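3.2 作業セルの構成と固定

本節では、把持試験に用いた作業セルの機械的な構成と、その保守手順について述べる。セルは Vemstead 棟の実験室に常設されており、床面はカーペット敷きである。床の沈み込みが架台の水平に影響するため、架台の脚部には調整用の座を設け、水準器による確認を保守項目に含めた。

作業面には木製の天板を用い、その上に灰色の金属製容器を二つ、長辺どうしを接するように前後に並べた。以下、架台の手前側を前容器、奥側を後容器と呼ぶ。試行は一方の容器から他方へ物体を移す形式で行い、移し終えた時点で役割を入れ替える。この方式では試行ごとに人手で物体を戻す必要がなく、連続運転の時間は主として機械側の要因で決まる。反面、二つの容器の相対位置がずれると、把持位置の計算と衝突回避用の壁面モデルの双方に誤差が入る。初期の構成では容器を天板上の当て木だけで位置決めしていたが、指先が壁面に接触するたびに容器がわずかに移動し、誤差が累積した。

そこで現在の構成では、左右に一つずつ配置したクランプで容器を保持している。クランプはレバーを握り込んで締める手動式で、工具を要しない。締結は左、右の順に行い、左を仮締めした状態で容器の縁どうしの隙間を目視で確認してから本締めする。逆順に行うと後容器が左へ逃げ、縁に段差が生じやすい。段差が2 mmを超えた場合は両方を緩めてやり直す。

天板上のテープは、補助的な目印として扱う。容器を外して清掃した後の復帰ではテープを粗い基準とし、最終的な位置は次節の較正手順で決定する。テープ自体の位置精度は保証していない。

3.3 アームの配線とグリッパ

アームには、グリッパ用のホースと電気配線を束ねて外装に沿わせた。束は関節の可動範囲を妨げないよう余長を持たせて大きく湾曲させてある。余長が不足すると手首の回転時に継手へ引張力がかかり、過大であると容器の縁やクランプのハンドルに触れる。余長の調整は、手首を両方向の可動限界まで低速で動かし、束がどの姿勢でも容器の縁より下に垂れないことを確認して行った。右側のクランプは束の通り道に近く、ハンドルの向きを変えた際には同じ確認を繰り返す必要がある。

グリッパ周辺の細い管は別系統であり、リンク機構に挟まれると被覆が損傷する。Hviid 式の結束具で固定していた時期には、結束点の直近で屈曲が集中し、被覆の白化が見られた。結束点を手首側へ移し、先端側を自由な弧とすることでこの問題は解消した。管の点検は運転開始前に毎回行い、屈曲部の変色または硬化を認めた場合は交換する。

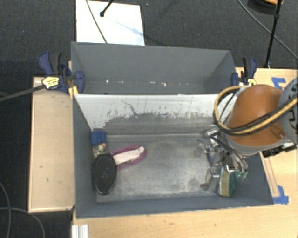

図5　前容器内で動作中のグリッパと物体の配置。容器は左右のクランプで保持されている。後容器の内部に物体は見られない。

図5では、グリッパは前容器の右端に下りており、その下方にスポンジが立った状態で位置する。残りの物体は容器の左端に寄り、底面中央は空いている。壁際の物体に対しては、指の開き幅に加えてリンク機構の外形が壁面と干渉するため、進入角度の候補が限られる。本研究の計画器では、手首の回転角を制限したうえで、壁面から一定距離以内に把持点がある候補に追加の干渉検査を課した。

3.4 容器内面の摩耗

前容器の奥側の内壁には、上部の明るい面に対して、下部に濃い灰色の帯状の摩耗が認められる（図5）。帯の上端は不規則で、細い縦方向の擦り傷を伴う。底面にも、曇ったように明るい擦れが中央部に分布する。摩耗は把持性能に直接影響しないものの、深度計測と背景差分の双方に対する外乱となる。とくに底面の擦れは照明の反射を局所的に変化させ、空の容器に対しても物体候補が検出される場合があった。

この対策として、背景画像を固定値とせず、容器が空であると判定された時点で更新する方式を採った。更新の可否は操作者が確認する。累計2,586回の試行を終えた時点で、更新前の背景画像を用いた場合には擦れの領域に誤検出が集中し、更新後の画像ではほぼ消失した。なお、容器を新品に交換する案も検討したが、交換直後は反射が強く、摩耗の進行に伴う変化も速いため、較正の頻度がかえって増えると判断して見送った。

3.5 定期保守

保守作業は、運転ごとの点検と、較正を伴う定期点検に分けた。前者では、クランプの締結、容器の縁の段差、配線束の余長、細い管の被覆、指先の緩みを確認する。後者では容器を取り外し、内面と天板を乾いた布で清掃したうえで、容器の四隅に指先の基準点を順に合わせ、壁面モデルを再推定する。再推定後の残差がしきい値を上回った場合は、締結からやり直す。

定期点検に要した時間は、段差の修正がない場合で59分であった。このうち大半は四隅の位置合わせに費やされており、清掃と締結の占める割合は小さい。位置合わせの自動化は Kolbrún Brøndum が試作したが、指先が容器の縁を乗り越えた際に接触を検知できないことがあり、本論文の実験では手動の手順を用いた。

保守記録は Sisis と呼ぶ内部の記録系に保存し、試行データと同じ時刻系で参照できるようにした。これにより、把持成功率の低下が生じた区間と、クランプの再締結や管の交換の時点とを照合できる。10月の記録では、停止に至った事象のうち5件が容器の位置ずれに起因しており、いずれも右側の締結を省略した状態で運転を再開したものであった。以後、再開時には左右双方の確認を入力しない限りアームの電源が投入されないよう、起動手順を変更した。この変更は Preben Kárason が実装し、Jurkville に設置した同型のセルにも適用した。

同型セルでは天板の寸法が異なるため、配線束の余長とテープの位置は本節の値を流用できない。壁面モデルの再推定手順は共通である。両セルの残差の比較は4.2節に示す。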